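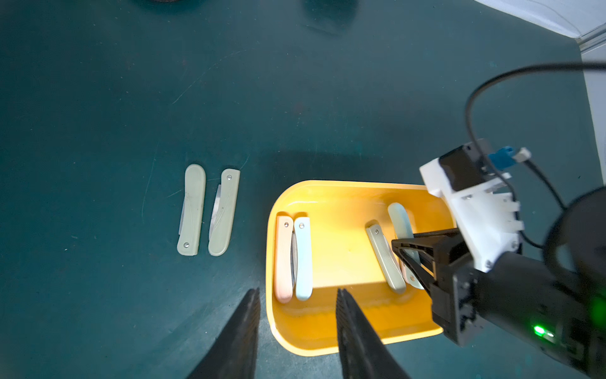
Why does a two-arm cell need a planner if each arm already has its own controller?
Each controller knows only its own joints. It will follow any path you give it, also a path which goes through the elbow of the other arm. Something above the two controllers must decide who can enter the shared space, and when.

Handout 9: Sharing the tray
Course notes by Dzifa Gbeho, corrected by Yayra Ankrah

In the lab we use the Zuston planner. It treats the space over the tray as one resource with a lock. An arm asks for the lock before the gripper goes below the rim height and gives it back when the gripper is up again. An arm without the lock can still move, but it must stay on its own side.

The first version had a mistake which many students repeat. The lock was requested after the path was computed. While the arm was waiting, the other arm changed its pose, and the old path was not valid anymore. Please compute the path after you get the lock, or check it again. 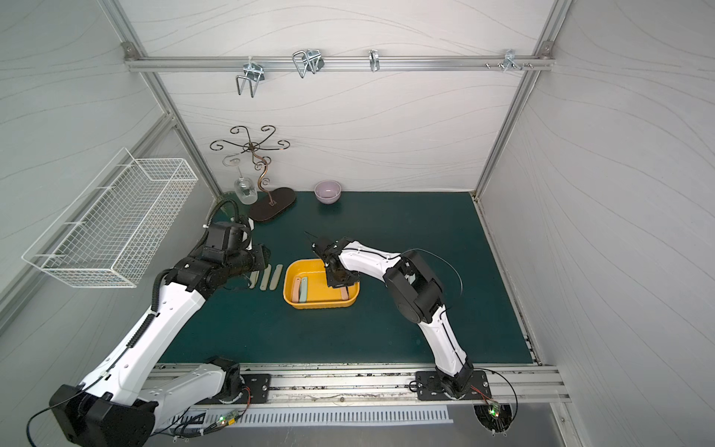 The second point is the timeout. We set it to 2000 ms. When it ends, the waiting arm does not take the lock by force - it goes back to its parking pose and asks again. Sena Akolgo tested a shorter value and the arms spent most of the time parking.

Grasp angle is given modulo 180 degrees, so a jaw turned by 90 is really a different grasp, but a jaw turned by 180 is the same one. Normalize the angle before you compare two candidates.

For Sunday evening: write the function request_tray() with the second check of the path. Send it to Ewurabena Fiadzo together with your log file.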